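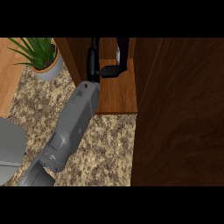 4.2 Putting things away in a simulated living room

Figure 3. The gripper between the cabinet shelf and the dark panel, with a small white and red object at its right finger. Simulated.

I'll admit I went into this part of the work thinking it would be the easy bit. Folding was supposed to be hard, and so was wiping. Putting a small thing on a shelf sounded like something we'd knock off in an afternoon and then use as the warm-up number in the results table. It took us most of September.

The shelf task is simple to say out loud. The robot starts with a small object in its gripper, or right beside it, and has to leave that object on the cabinet shelf without bumping the furniture hard enough to shift it. We ran everything in simulation, in a room we call Takby, which has a rug, a plant on a wooden floor, and a cabinet with a recessed ledge (Figure 3). I built the first version of Takby myself and I made it far too roomy. Melahat Kozan took one look and asked whether I'd ever lived in a flat. She moved the furniture in until the arm had to work in the kind of gap most of us reach into every day without thinking about it, and that's the version we report on.

We ran 336 trials with the Brirkier policy, which had been trained on 3,000 demonstrations driven by hand in the same simulator. I counted a trial as a success only if the object ended up resting on the shelf and the gripper had backed out clear of the cabinet. Letting go and then getting wedged on the way out was a fail. A couple of colleagues thought that was harsh, but if I had a helper at home who put the salt away and then got stuck in the cupboard, I wouldn't be calling it a good evening.

By that measure the policy managed 38 per cent. I was hoping for a lot better, and I spent a fair while checking my own scoring code before I believed it.

Most of the trouble came from width. A gripper like ours is a bulky thing next to what it's holding, and the hand that has to fit in the gap is much bigger than the object that's going there. The policy seemed to plan well enough for the object. It would line that up nicely with the ledge and then drive in, and the outer finger would catch on the panel. People turn their wrist when this happens, or pinch with their fingertips, or just shove the thing in with a knuckle. The demonstrations had a bit of wrist turning in them, though looking back, not nearly enough — the people driving had learned to come in from the open side and the policy copied their good manners.

The second sort of failure is one I find more interesting. In some runs the arm would stop just short of the shelf and hover. It wasn't touching anything. It would sit there making tiny corrections until the time limit ran out. Melahat's guess is that the wrist camera loses sight of the ledge once the gripper is close, so the policy is left with a view that could belong to several different moments in the task. My guess is duller. I think the demonstrators paused there to check their alignment, and we taught it to pause. We trimmed the pauses out of the training data and the hovering dropped, but so did the care it took going in, and the overall score hardly moved.

We also tried Güneş, our older scripted planner, on the same room. It was told exactly where everything was, so the comparison isn't a fair one, and I'm not putting it in the main table. It was slow and rather stiff to watch, but it rarely hit the panel. When we nudged the cabinet sideways without telling it, it put the object down wherever the shelf used to be. The Brirkier policy at least noticed the cabinet had moved, and went looking.

So can a machine tidy a shelf yet? In Takby, sometimes, if you leave it a bit of elbow room. I'd be careful about reading much more into it than that. Our room has one cabinet and one kind of light, and nothing on the floor but the rug and a plant. A real lounge room has a dog in it, and shoes, and shelves that already have things on them. I'd also like to see what a slimmer set of fingers does to the score before I blame the learning for everything.

There were seven trials where the object landed on the shelf, tipped, and rolled back to the edge without falling. I counted those as successes because the rule said "resting on the shelf", and they were. We come back to them in Section 4.3, where the Zostutholm room has a narrower ledge and that sort of luck runs out fairly quickly.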